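Print this page | E-mail this entry
Search the notebook: enter keyword Go

24 Jun 2018
Workshop notebook, couples communication series, Wulovbridge

Ran the listening exercise again in its new form. Old form: partner A speaks, partner B says back what was heard, A corrects, swap. New form is the same except that B has to wait before answering. Romain wanted the wait to be ten slow breaths. I talked him down to 3, on the grounds that ten breaths of silence between married people is a custody hearing.

It went better than January. In January the saying-back turned into a memory contest, and one husband repeated his wife's complaint word for word, with the pauses, in the tone of a man reading out a parking ticket. He was very proud. She was not. I wrote "accuracy is not warmth" on the flip chart and Romain crossed it out because he said it sounded like a mug.
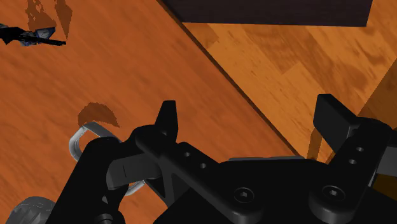

My own trouble this time was the opening. I still talk too long before anyone gets to do anything, and the Rey handout (the one with the two overlapping circles) makes it worse, as I feel obliged to explain the circles. Next time the handout goes out at the end. I also want to change the warm-up question. "Tell your partner something you appreciate" gets you "she's a good driver." I'd like to try asking about an object, something plain like a wooden tabletop with the grain running slantwise across it, and have each person say what it brings to mind. People will tell you a lot about their parents' kitchen while believing they are talking about furniture. Ysaline does this with her Fetville group and says the worst it has ever produced is a lengthy opinion on varnish.

Notes on the pause itself:

First round, people used it to load. You could watch it. Eyes up, jaw set, reply being assembled. Three breaths is plenty of time to build a decent counterattack.

Second round I asked them to use the pause to find one thing in what was said that they hadn't known before. Much better. A woman near the door said, after her three breaths, "I didn't know you were scared about the money, I thought you were just being cheap," and her husband laughed and then stopped laughing. They went on well past the bell and I let them.

Third round I got greedy and brought in the "what I needed to hear" step. Too much. Two couples went straight back to the dishwasher. Leave it for session 2.

Romain thinks we should drop the bell. I like the bell. He says it makes people feel they are in a spelling bee. I've agreed to try a spoken "when you're ready," which I expect to be ignored by everyone who is not ready. 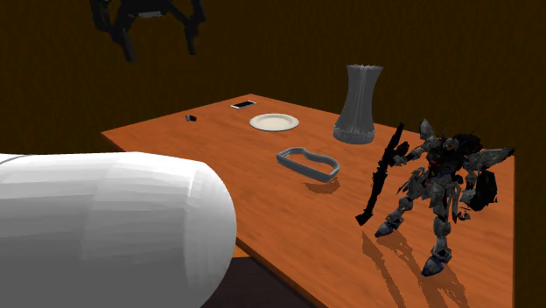 Wooden table, dark wall behind.

Cornix questionnaires: they're too long. By the second page the answers are all "agree," straight down the column, and I don't believe anybody agrees with all of it, including the line that says "I find it easy to raise difficult subjects." If they found it easy they would be at home. Ysaline has offered to cut it to one side of paper. I've said yes before she can reconsider.

One thing to think over. A man asked me in the break whether the exercise works if only one of you does it. I gave him my usual answer, about changing your half of the dance, and he nodded politely and got himself more coffee. I don't think it's a good answer. It may even be a bit smug. What he wanted to know, I suspect, was whether he'd be doing it by himself at home, and I could have asked him that. I had just spent an hour telling people to wait before replying, and I replied in under a second.

To do
- new warm-up, object version, try on Romain first
- handout to the end
- write up round two properly for Ysaline, with the wording I used
- rewrite the break-time answer or else stop giving it
- more pens (where do they go)

R.C. added in the margin: three breaths was still too short. Five?
My reply: four, and you stop writing in my margins.

Print this page | E-mail this entry

Recent entries
The flip chart and other grudges
Saying it back: first try
Ysaline Hoarau on starting with the small stuff
What the Fetville group did with silence
Sitting side by side or face to face?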